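Folding on the bed when you dont have a table

Quick one, had a few emails asking. No folding table in my place, never has been. Bed works fine.

What you need: a bed, made at least down to the fitted sheet. Clean hands. Laundry.

1. Clear it off. Pillows, blankets, phone charger, all of it. Pull the fitted sheet tight. Little creases are ok, big lumps aren't.

2. One piece at a time. Don't dump the whole load, you'll just end up sleeping next to it.

3. Lay it down loose first. Pinch one end, let the rest fall open across the sheet. Blue on green is easy to see, white on white is a pain.
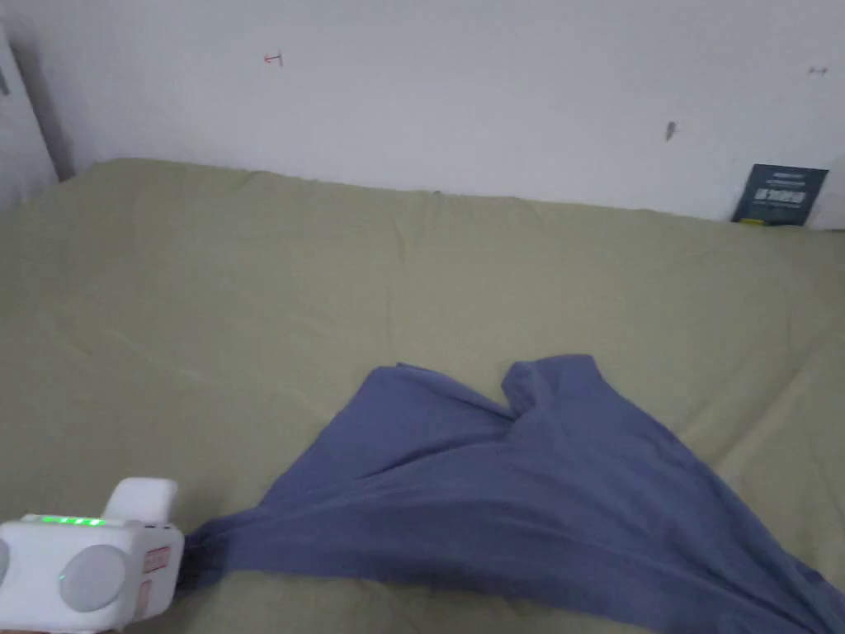
What if the bed is up against a wall?
Work from the open side and keep each piece close to you. Fold toward yourself, then you're not leaning over the mattress the whole time.

4. Find a straight edge and start from that. Hem, seam, whatever. Smooth with a flat hand from the middle out. Nanna Thoroddsen showed me this with tea towels and I do it with evrything now.

5. Fold in half, smooth, in half again. Stop there for pillowcases. Shirts, sleeves in first.

6. Keep to one half of the bed and leave the other half for the finished pile. Blue thing here is lying on the left, corner turned over, seam across the lower part. 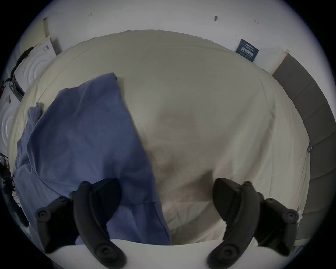 Putting it away

Straight to the drawer. Not the chair. Heavy stuff at the bottom, thin stuff on top. Sheets get their own shelf if you have one.

Questions, email me. Fitted sheets next time, promise.

Frida Hedegaard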